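A mat for the table

I have wanted to write about the table for a long time, but each time I began, something about it was changed again and I thought, let me wait until it is ready. Now it is September and I think it will not become more ready than this.

When we moved to the flat in Ruawai Street, the second room was so small that the agent called it a "storage possibility". I put a table in it the same evening. The model is called Culero, it was 899 crowns in the sale, and it came with one leg shorter than the others. I wrote to the shop and they sent me a new leg, which was also short, but by the same amount. So I asked for three more short legs and they did not answer me. In the end my husband cut a piece of felt and that was that.

The top is dark, which I chose myself and regretted after one week. On a dark table you see every crumb of dust and also every thread, but you do not see a dark button, a dark screw or the end of a black yarn. I do many small things at this table. I repair the spectacles of the whole family, I sew labels in the school clothes, I glue cups. All of these have a moment when something very small must be found again.

The first idea was a tablecloth. I don't recommend it. A tablecloth walks with your elbows, and when you pull it straight, everything that was lying on it goes to the floor. The second idea was newspaper, as my father always did, and for gluing it is still the best. But the ink came off on the white collars and I had to wash seven of them again.

Then I visited Titilayo Olaniyan, whom some of you know from the comments here. She binds books in her kitchen in Londden, and she had a mat over the whole of her table, a rough one, dark, with a pattern of little dimples. I put my hand on it and pushed, and it did not move. I put a cup on it and pushed the cup, and the cup also did not move so easily. She told me she had it from a roll, cut to length, and that she had bought it from Vulico, who are normally selling things for the inside of vans and boats. I would never have looked there.

I went to Vulico two weeks later. The man at the counter asked me the size of my van. I said it was a table. He wrote down "table" very seriously and cut it for me.

A few notes for the person who is thinking to buy the same:

It smells. I hung mine over the balcony rail for three days, and after this I could sit with it and the door closed, but my daughter says she still notices.

It comes rolled, so the ends stand up. I laid it upside down with the heavy dictionaries on the two ends and left it overnight. In the morning one end was flat and the other end needed one more night and also the atlas.

Cut it with a knife and a metal ruler. With scissors my line was like a coast. I cut the last strip three times before I was satisfied with it, and the long side is still the one from the shop, which is straighter than anything I can do.

The pattern holds crumbs. I clean it with an old nail brush and a little soap, always in one direction, and then I wipe it with a cloth. Up to 20 minutes for the whole mat, if I do it properly, and I confess that I don't do it properly every time.

The mat solved the walking, but of course it did not solve the colour. A black button on a charcoal mat is even worse than a black button on a dark table, for now it can also hide in the pattern. I worked like this for some weeks with a lamp very close to my nose. Then I remembered the white board. It is only a flat board, it was behind the wardrobe since we moved and I believe it was once a shelf of something. I washed it and laid it on the mat, and I was surprised how good the two are together. The mat holds the board and the board shows me the things.
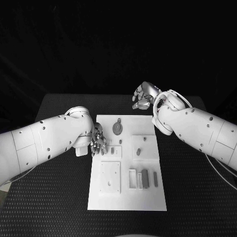 The white board in its place on the dark mat.

Since I have the board, I work in another way. What belongs to the job lies on the white, and what I am finished with goes off the board, to the mat. When I must stop in the middle (the telephone, the soup, the neighbour with a parcel) I can lift the board with everything on it and carry it to the top of the cupboard. I do it slowly, with both hands and with the cat outside.

I tried also to put the board more to the left, because I am left-handed and I thought it would be logical. It was not so good. My right hand had then nothing under it, and it is the right hand that keeps the cup still when I glue. So it is in the middle again.

There are things I would still like to change. The board has no rim, and round things roll. A bead rolled from it last week and I found it in my slipper. My husband offers to make a thin rim of wood, but then I could not push the crumbs over the side with my hand, and I like to do this. Maybe a rim on two sides only. If one of you has made such a thing, please tell me how high it was.

The lamp is a question as well. A white board under a strong lamp is tiring for the eyes, above all in the evening. I turned the lamp to the wall for some time, and it is softer but not enough for threading a needle. I have seen a lamp with a long neck which costs more than the table did, and I am not yet ready for this.

A small piece of the mat was left over, 15 centimetres wide. I put it under the sewing machine, and there it stays where I put it too. The rest of it, a really narrow strip, I offered to Titilayo for her bone folders, and she wrote back that she has already a whole drawer of narrow strips and would I like some of hers.

Next time I will write about the blue cup, for those who have asked. The handle is on again, but I have not yet dared to pour tea in it.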